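Notebook, December, 9:40 am

Ranport laptop skin, second try. The first one went in the trash with a bubble the size of a grape over the logo. The pink is nice, I'll give it that. The seller's page swears it "goes on by itself" and I don't believe a word of it.

Cut the new piece from the Amitz vinyl, 13 inches on the long side, which leaves a little to trim at the hinge. Printed the cat-and-bow pattern at 500 percent of the original file. Too big. The bow runs off the corner and the cat looks startled. Went back to 271 and it reads fine from across the room, a bit soft up close.

Aidan Kinsella says to heat the corners and stretch. He said that last time too, and last time the corner shrank back overnight. Tried it again anyway on a scrap, dryer on low. Stretched, looked great, crept back before lunch. So either the Amitz stuff is not the cast vinyl it claims to be or the dryer isn't hot enough. I lean toward the first.

Urquijo sent their sample sheet. Glitter finish, nice weight, the backing comes off in one go. It also sheds. There is glitter in my coffee and in the hinge of the test lid. Would not put this near a keyboard, whatever their leaflet says.

2:15 pm
Grivden glue remover on the old lid. Took the residue off and left a cloudy patch by the webcam. The bottle says safe on painted plastic. Tested on one lid only, so maybe it was already cloudy — but I doubt it. 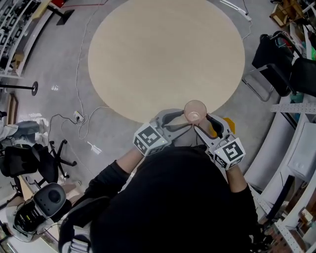
Round table, both grippers in hand, tips toward the edge.

Price check: 170 for the short roll of Urquijo, before shipping. Nobody is paying that for a cat on a lid. Ask whether they sell offcuts.

To do: rounder corners on the template, matte sheet, new blade. Aidan wants his own lid done in the glitter. Told him to sign something first.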